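Tromgate Under-Counter Water Softener, Single Tank, Manual

Price: $236
Sold by: Kasden Kitchen and Plumbing, Tivville
In stock, ships in the original carton
Cartridge, bypass valve and drain hose included. Salt not included.

Read this before you add it to the cart

We carry four products that promise to stop white film on glasses. This is the only one we put on the front page of the site, and we still talk plenty of people out of it. A softener fixes hard water. It does not fix an overloaded rack, a clogged spray arm, old detergent, or glass that has already been etched. Etched glass stays cloudy forever. If you rub a cloudy glass with white vinegar and it comes out clear, you have scale and a softener may help. If it stays cloudy, keep your money.

Tivville water is hard. The test strips we sell at the counter say so, and so does any kettle in town. That doesn't mean every kitchen here needs one of these. Plenty of our customers use a rinse aid, clean the filter once in a while, and are perfectly happy. Try that first. It costs a few dollars.

What it does

The tank holds ion exchange resin. Water goes in, the resin swaps calcium and magnesium for a small amount of sodium, and softer water comes out. The idea is old and it works, which we can't say for everything on this shelf. There are no magnets and no coil of wire wrapped around the pipe. The makers of those have been sending us samples for years, and so far every sample has come with a brochure and none has come with a test result we could repeat.

The box says the Tromgate treats 1,000 gallons between regenerations. We would treat that number with some suspicion. It depends completely on how hard your water is, and the small print on the side panel admits it. With Tivville water, plan on less. How much less we can't tell you without testing what comes out of your faucet, and neither can the box.

Regeneration is manual. You close the feed, open the cap, pour in the salt, and run it to the drain until the water no longer tastes salty. It takes most of an evening if you include the waiting. People who want a machine to do this for them should look at the automatic models, which cost a good deal more and need an outlet under the counter.
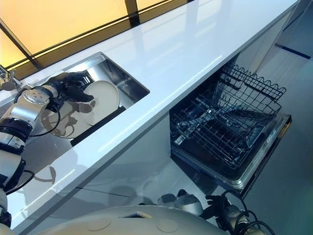
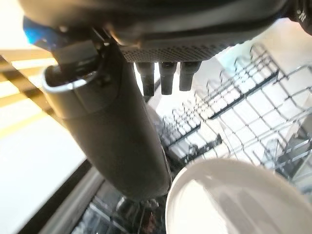
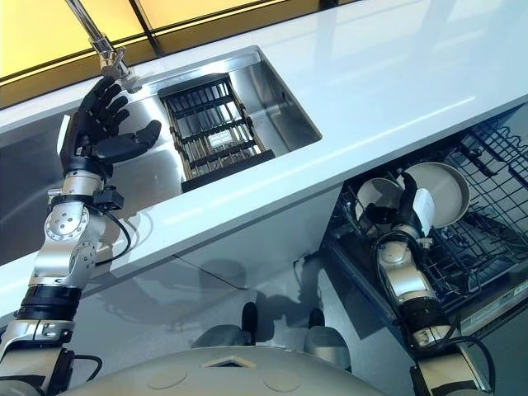
First and last: stainless steel sink in a white countertop. Middle: over the open dishwasher.

Will it fit?

Measure. The carton art shows a roomy cabinet with nothing in it, and we have yet to see a cabinet like that in a real kitchen. A deep sink bowl takes up more of the space below than people expect. So does a garbage disposal. You need room for the tank standing upright and enough clearance above it to get the cap off and pour salt in, and that second part is the one that brings units back to our returns desk.

The softener goes on the cold line. It is not rated for hot water, whatever the reviews on other sites say. Most dishwashers in American homes are plumbed to the hot side, so connecting this one to yours means either moving the dishwasher to cold or putting the softener ahead of the water heater, and it is too small for the second job. Some dishwashers run fine on cold water and some don't. The answer is in the installation manual for your machine. Please look it up before ordering — we ask this on the phone every time and a lot of people were planning to guess.

Maximum inlet pressure is 70 psi. If your house runs higher than that you need a pressure reducing valve, and that is extra.

Does it save detergent?

Softer water does need less detergent. The Tromgate leaflet goes on to suggest the unit pays for itself this way. We did the arithmetic on a normal household's detergent and couldn't make it come out. Buy it because you are tired of scale, or don't buy it.

Tromgate or Rastogi?

The Rastogi is the other manual unit we stock. It is cheaper and shorter, so it goes under more sinks. The cap threads are plastic and we have replaced enough of them to mention it. The Tromgate has a better cap and a bypass valve you can turn with wet hands. Inside, as far as we can tell, the resin is much the same stuff. If the Rastogi fits and the Tromgate doesn't, get the Rastogi and go easy on the cap.

What we don't like

The drain hose is too short. Buy a longer one while you're here.

The instructions are a single folded sheet with drawings the size of a postage stamp. We have typed up our own and put a copy in each carton.

There is no indicator of any kind to tell you the resin is spent. You find out when the spots come back, or you use a test strip every few weeks.

The word "lifetime" is printed on the front of the carton. The warranty inside runs 2 years and covers the tank and valve. The resin isn't covered. We have asked Tromgate about the wording and got a polite answer that did not change the carton.

A note on drinking water

If the same cold line also feeds your kitchen faucet, you'll be drinking softened water, with a little added sodium. Anyone on a restricted diet should ask their doctor or have the line split so the faucet skips the softener. It doesn't remove lead, chlorine or bacteria, and it is not a filter.

Returns

Unused units in the carton come back for a full refund. Once water has been through the resin we can't resell it, so there is a restocking charge. Bring a water sample in a clean jar and we'll test it at the counter for free, before you buy.

Related items: test strips, longer drain hose, pressure reducing valve, softener salt, Rastogi compact manual softener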